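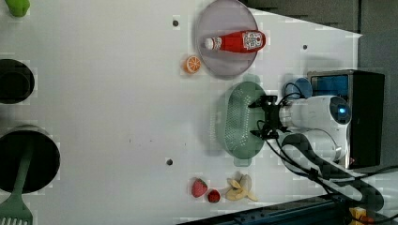 Slow is fine, according to Jyoti Vishwakarma, slow was the plan from the start, and anybody who wants it faster can come down and write the code. The arm project at the Norkwood shared workshop has been going since April and the question that gets asked most is still the same one. When does it do something useful?

Fair question. The goal on the whiteboard is plain enough: get an arm on a table to sort play food and kitchen things without a person touching anything. Fruit in one place, dishes in another. Members voted on it over two other ideas, a plotter and a thing to water the plants.

Norkwood is the old print shop on the Iltville side of the tracks, for those who havent been. Members pay 40 dollars a month, get a key and a shelf, and can put their name down for a build. The arm build has 13 names on it. On a good evening half of them turn up, on a bad one its two people and a bag of chips.

The tabletop was the first fight. It had to be flat, it had to be stiff, and it had to be light colored so the software could tell an object from what was under it. The old bench was none of those. Too scratched, too brown. White won. Then came the argument over what to put on it. Real food was out in the first week, for the smell. Toy food it is, strawberries and a banana and an orange slice, plus a colander, a plate, a cup, a ketchup bottle. Light stuff, mostly cheap, and a drop does no harm.

The colander has turned into the hard one. On paper it should be easy, a big oval thing with a rim. But the rim is thin and the fingers have to come down at the right angle or they close on nothing. Last count in the notebook was 33 good grabs out of 50 tries. The orange slice is worse and no numbers have been written down for it, which tells you something.

Most of the code is home grown. The part that plans the path of the arm comes from a package called Sisex that one of the members had used at work, and the group has a love/hate thing with it. It plans a nice smooth path. It also stops dead if two numbers in the settings file disagree, with no message. One whole evening went to that. The fix was a missing minus sign. 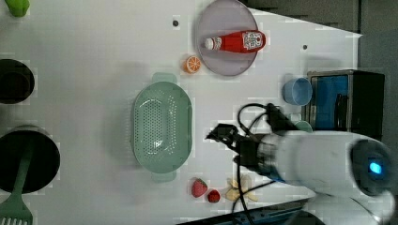
The path planning got better once the speed limit was turned down, and the group has left it there. The group is split on that. Some want to bring it back up before the open evening so visitors have something to watch. Others say a slow arm that finishes the job beats a fast one that throws a strawberry at a kid. For now the low setting stays and there is tape over the line in the settings printout so it doesnt get changed by accident.

Cables are the other job. The runs along the arm were tied too tight at first and the wrist couldn't turn all the way round. They were cut loose and given more slack, and now the complaint is that they hang over the table and get in the way of the small things. A clip has been drawn up to hold them higher. First print came out too small, second one cracked, third is waiting for the printer to come free. If you have a printer at home and an hour to spare, the file is in the shared folder, name starts with "clip".

Rules for the room, again, since there are new keys out. Stop button within reach of whoever is running it. One person at the keyboard, one person watching the arm. No leaning over the table to straighten something while the program is live, pause it first, then reach. Long hair tied back. The session log gets filled in before you go home and not the day after.

Money: the parts budget is nearly used up. Singhal, the hardware store on the corner, has offered screws, brackets and offcuts at cost, and that will cover the shelf and the second light. It wont cover a new set of finger pads. The pads in use now are the hard kind, and a softer pair might do more for the orange slice than another month of tuning. Vishwakarma would like to buy two types and test them side by side. Others would sooner cast their own out of silicone, there is a half full tub of it left over from the mask class.

Also wanted: somebody who can solder neatly, somebody who knows cameras, and a stool. The last stool went to the sewing room and has not come back.

Next step is a run of the full job start to finish, no hands. Colander first, then fruit, then the cup, with the bottle left till last because it rolls. The group has set itself 50 full runs before the open evening, all logged, good and bad. So far there are none in the book, as the fruit step keeps getting rewritten.

Build evenings start at 7 pm, side door, ring twice becuase the bell sticks. Come and look even if you're not a member, first visit is free and there is usually coffee. Under 16s need an adult with them. Parking is behind the building, not in front of Singhal, they need that space clear for the late delivery.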